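Switching the house over to smart plugs

I put off buying smart plugs for years. In August the power bill came to 78 dollars more than I'd budgeted for, and I ordered a set of Granex plugs that night.

Setup took longer than the box said. The plugs only talk to the slower wifi band, and my router was hiding it under the same name as the fast one. Once I split them in the settings, the first plug joined straight away. The other three needed a reset each — hold the button until the light goes orange, then start over.

I've got them on the heater, the TV, the coffee machine and the lamp in the hall. The heater is the one that matters. It now shuts off at 10 pm whether I remember or not.

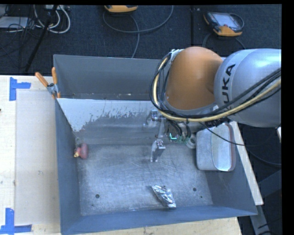 What I don't like

The app wants an account, a phone number and your location. I gave it the first two. It still works without location, but it asks again every time I open it.

The energy readings are also a bit odd. The TV showed 40 watts on standby one evening and nothing the next. Nana Amissah has the Clemus ones at her place and hers seem steadier, though they cost more and they're bulkier, so you lose the socket beside them.

Voice control

I tried it for a week and turned it off. "Hall lamp" kept switching on the heater. Renaming it "front light" fixed that, but by then I'd gone back to using the wall switch.

Next job is the garage, where the wifi barely reaches. Henrike Hinrichs has offered me her old Igwe extender, so I'll try that before buying anything else.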